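Cuaderno de sala — mesa larga y bebidas
July, 9:40

Empiezo tarde. Melquiades dejó la hoja de Setden a medias, la retomo yo desde la línea 37. Lo de hoy: decidir qué bebidas se quedan para la prueba de agarre y etiquetado en mesa, y de paso revisar la mesa blanca antes de que Taltgate mande la nueva (si la manda).

Botellas. Seguimos con las de plástico, tapón de rosca. La del tapón verde es la buena para casi todo: plástico acanalado, transparente, se lee el nivel sin levantarla. La del tapón amarillo para comparar. Apuntar color del líquido SIEMPRE con la misma luz, la semana pasada Lahcen puso "ámbar" y yo "marrón" para la misma botella y luego no cuadraba nada en la tabla.

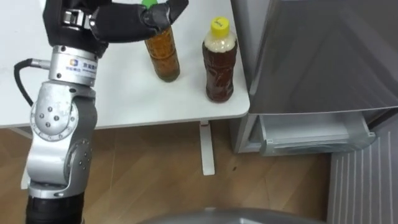

Pesos en vacío pendientes. Balanza de Drurnex descalibrada otra vez, marca 6 g sin nada encima. He dejado nota en la tapa. Hasta que no la ajusten no apunto ningun peso, prefiero el hueco en blanco.

10:25 — Mesa. Superficie blanca, aguanta bien, roces leves que no salen ni con alcohol. Lahcen insiste en cambiar el tablero, yo no lo veo. Lo que sí molesta es el brillo: según la hora el reflejo se come el borde de la botella y hay que mirar dos veces. Probar mantel mate? Belhaj tenía uno gris, código 114 en su lista. Preguntar precio y si lo cortan con la forma del canto, que no es recto.

Regla que acordamos con Melquiades y que luego no cumple ninguno de los dos: encima de la mesa solo las botellas. Ni tazas, ni rotuladores, ni la libreta (esta tampoco).

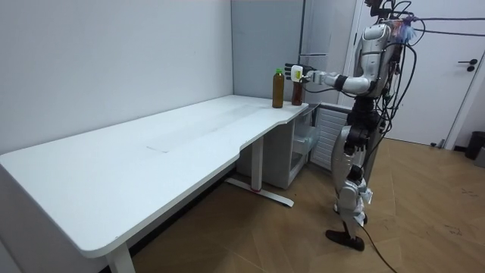

Posiciones. Las dos hacia el extremo derecho, con hueco entre ellas para que quepa la mano sin tirar la vecina. Marcar con cinta de papel, no con lápiz. El lápiz del otro día costó un buen rato quitarlo. Si se usa la marrón pequeña, va en la esquina de delante y la verde se queda a la izquierda.

Lahcen pregunta si giramos el tapón a mano entre tanda y tanda. Sí, pero sin apretar de más, que luego hay diferencias tontas. Hoja de tandas en la carpeta 79, ojo que hay dos carpetas con el mismo numero, es la de lomo roto.

11:50

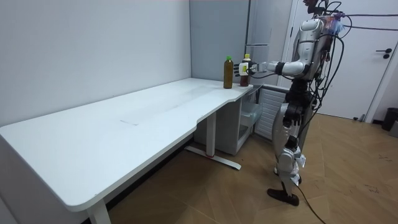 Extremo derecho de la mesa, dos botellas: tapón blanco y amarillo en la mano, tapón verde al lado.

Debajo de ese extremo sigue la cajonera blanca. Quiero pasar ahí los tapones de repuesto y la cinta, ahora están en el armario del pasillo y se pierde media mañana yendo y viniendo. Mirar antes qué hay en los cajones, creo que cosas de Melquiades.

Pendiente:
— balanza (Drurnex, llamar por la tarde)
— mantel mate, Belhaj
— pasar a limpio colores de líquido, con una sola palabra por botella
— preguntar a Taltgate por las medidas de la mesa nueva, el largo sobre todo
— cinta de papel, queda un rollo empezado

Lo de Setden lo mando mañana si Lahcen revisa las tandas. Falta su firma en la primera hoja tambien.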